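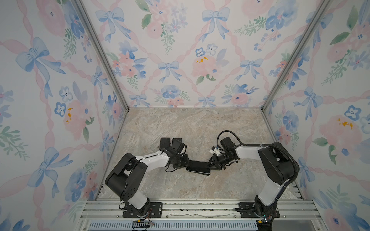 ## Two arms, one phone, 200 times

*Filed from the Strickland workshop, August 20, 2026*

Regular readers will remember that in March the Skernilari project promised to have a pair of robot arms sorting old mobile phones by the summer. It is now late summer, and the pair of robot arms is sorting old mobile phones, provided that someone is sitting next door moving them.

I'm told this was always the plan. The learning system at the far end of all this can't be told how to pick up a phone, at any rate not in words. It has to be given examples: a person drives the arms, the cameras and joints are recorded from start to finish, and the result goes into the pile as one episode. The target for each task is 200 good ones. The word "good" was added later, after Demetrius Lindgren had looked through the first batch.

The current task sounds like nothing. A phone lies on the floor of the cell, the right gripper takes one end, the left gripper takes the other, and the phone changes hands. You have done this yourself while looking for your keys. Try it with a pair of parallel jaws on each side and no feeling in your fingertips, and you will find out how much of your life has been propped up by squashy thumbs.

Phones are also awkward little things to learn on. They are flat and smooth, and most of them come to a rounded edge which a gripper can close on very neatly and then lose. They lie so low that the fingertips have to come down almost to the floor before there is anything to hold. Come down a hair too far and the arm leans on the table. The arm does not mind. The person who looks after the arm minds a good deal.

That person is Ignacio Lindqvist, who has asked me to use this newsletter to remind all drivers that the floor is part of the building and will not move out of the way.

### What a session looks like

Each driver does 24 episodes and then stops. We tried longer. By the end of a long run the episodes got quicker, which pleased everybody, and then Demetrius played them back and found that they had got quicker because the driver had stopped looking. The system would have learned from those too. It learns from anything, including your boredom, and will hand it back to you months later with great fidelity.

Before every episode the phone is put somewhere new. It should be turned a bit, nudged nearer to one arm or the other, and now and then left in a spot where you would rather it wasn't. People are very bad at this. Ask someone to put a phone down at random and they will put it down in the middle, slightly crooked, every time, with the air of a person who has just done something wild. Sharada Marar got fed up and wrote a list of starting positions, so now the randomness arrives on a printed sheet and we tick it off.

Then comes the approach, and the approach is the part worth slowing down for. The wrist camera sees the fingers and the phone together, and the last stretch before contact is where the system picks up most of what it will later call its opinions. Open the jaws early. Come in with one finger either side. If you are lined up badly, back off and come in again, and leave the backing off in the recording.

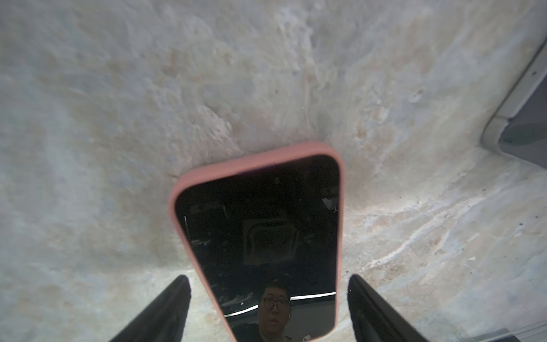
Leaving it in is the rule that new drivers find hardest. There is a strong urge to throw away any episode with a wobble in it and do a clean one for the record. The early batches were full of such clean ones, and the model trained on them was lovely to watch until the moment it missed. Having never seen anyone miss, it had no idea what came next. It closed its fingers on air, lifted the air with great care, and passed it to the other arm, which accepted it.

We have all worked with someone like that, but we didn't mean to build one.

So recoveries stay in. If the phone slips and you get it back, that's a good episode and possibly a better one than the tidy sort. If the phone slips and you swear at it, that is also a good episode, as there is no microphone. What we don't keep is anything where the driver has plainly changed their mind halfway about which task they were doing, or reached in by hand to help. The hand gets noticed. Vaughn Dunleavy's sleeve spent the spring as a recurring character, and we would like it to retire.

### Moving on to several at once

Once the single handover is done with, the next set puts more than one phone in the cell. Cases come into it as well, and a case changes more than the colour: the edge gets thicker, the rim gets softer, and the jaws need to start wider than they did for a bare one. Drivers adjust for this without noticing they have. The recordings notice, and that is rather the point of having them.

With several phones there is also the matter of neighbours. Pick up one from a close-set pair and the gripper is bound to have views about the other. Some drivers push the pair apart first with a fingertip. Others come straight down into the gap and hope. Both work often enough for their owners to be smug, and for a while both went into the same batch. The model, faced with two schools of thought, settled on a compromise in which it pushed the pair together and then hovered.

The decision, reached after a longer meeting than I would wish on anybody, is that we separate first. If you belong to the other school, you may go on believing in it privately.

The second arm has to behave as well. It is tempting to park it in your head while the first is busy, and a parked arm tends to be parked exactly where the busy one wants to go. Keep both of them doing something sensible. If the right arm is waiting, let it wait over its own phone with its fingers open, and don't let it wander across for company.
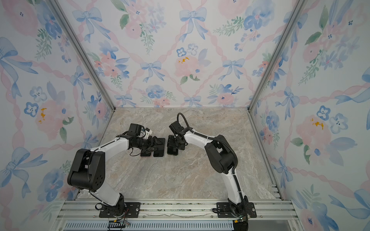 **Why can't we record one perfect episode and play it back?**

A played-back recording only works if the phone is in exactly the place it was in when the recording was made. Shift it by the width of a finger and the arm goes through the same motion beside it. The system needs many examples of the same job done from different starts, so that it can look at where the phone has ended up and work out a move that suits.

I am grateful to the reader at Jarkeck who sent that one in, and who added that his own department has been run on the played-back principle for years.

He also wanted to know who decides what counts as done. Fair enough. An episode ends when the phone has been released, it is lying flat, and both grippers are clear of it. It does not end when the phone is nearly down. We lost a whole afternoon's work to "nearly", with drivers tapping the stop key while the jaws were still closed, because in their minds the job was over. The model learned to bring each phone beautifully to its place and never let go. Ignacio had to open the fingers for it, like someone dealing with a toddler and a biscuit.

So: release, lift away, wait a breath, stop.

A note on labels, while I have your attention. Each episode gets a short line of text saying what was done. "Pass the phone from the right arm to the left arm" is a label. "Phone" is not a label. "As before" is not a label, and "same but better" is a boast. Sharada reads every one of them, and she is running out of patience in a very polite way that I find more frightening than the other kind.

And please check which camera is which before you begin. There are views from the workspace and views from the wrists, and if left and right get swapped, every episode in the session shows the left arm's eyes and the right arm's intentions. Four sessions went that way before Demetrius Ridgeway spotted it. We now have two Demetriuses on the checking side, and the rest of us are starting to feel watched. 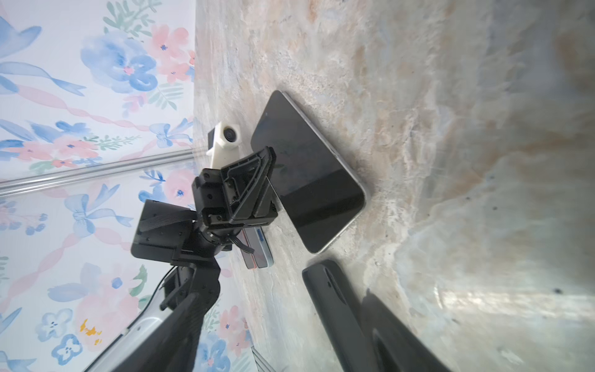
## Before your next session at Strickland

- Collect the position sheet from the shelf by the door. Start where the last driver's ticks leave off, not at the top. The top of the sheet is very well covered.
- Look at all the camera views and move one arm at a time until you are certain.
- Tell Ignacio about anything that rattles. He would like to hear it from you, and he will be nicer about it than if he hears it from the arm.
- Take your break after 24. The door to the kitchen sticks; lift and push.
- Bring in any dead phones you have in a drawer. Cracked is fine, swollen is not, and please take your SIM card out first. We don't want it and neither does Flellska, which gets the phones when we have finished with them.

Driving slots for the next round are on the sheet outside Sharada's office. Beginners are welcome. Vaughn does the first session alongside you, and will show you how to hold the controllers and where to put your sleeves.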